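2 April 2020
By Hideaki Honda

I have wanted to see inside the Eltine tea works for years, and in January I finally got my chance. The company opens its doors to visitors for one weekend each winter, and I signed up the minute the list went live (101 places, gone by lunchtime!).

The bus from Bistow takes 33 minutes and drops you at the bottom of a steep lane. You smell the place before you see it – toasted grain, a little smoke, something like warm hay. Our guide met us at the gate, handed out hairnets and took us straight into the withering loft, a long, low room where the leaf is spread on racks and left to go limp overnight. We were allowed to pick some up. It felt like soft leather, and my fingers smelled of cut grass all afternoon.

Downstairs are the rollers. Eltine still runs two old Rulex machines, painted green and louder than anything I have ever stood next to, and the man who looks after them shouted his whole talk at us with a huge grin. Each one takes a load of leaf and presses it around in a brass-lined bowl until it twists. He let the batch run a bit long so we could all have a look, then scooped out a handful and passed it down the line. I could have stayed there all day.

Next came firing, which I knew least about. The drying room holds 900 trays when it is full, and the leaf goes from bright green to nearly black as you walk from one end to the other. They pull samples the whole way through and write the results in pencil on cards, with a color chart pinned over the desk for arguments. 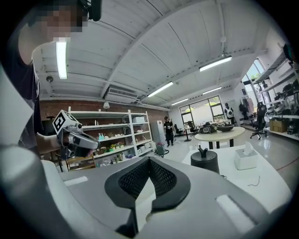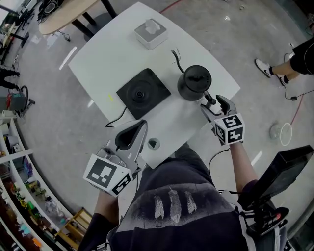
Tissues on the white table in both pictures, with the black kettle and its base in the second.

The tasting was the best part for me. We tried five teas, starting with a very pale one from the first spring picking and ending with lot 499, a dark roast that tasted of chestnuts and burnt sugar. You slurp it off a spoon, as noisily as you can. I was shy about this for one cup and then got right into it. Water temperature came up a lot. The pale tea brewed cooler was sweet and almost creamy, and the same leaf with boiling water was so bitter that the woman beside me laughed out loud.

I also learned that I have been storing my tea all wrong. Mine sits in a glass jar by the window – never again.

There is a small shop by the exit selling Dafis tins, the ones with the heron on the lid, and I came home with three of them and a bag of lot 499. Wear warm socks if you go, as the loft is freezing. The lane is slippery after rain, and the last bus back to Bistow leaves before the shop closes, so buy your tea first.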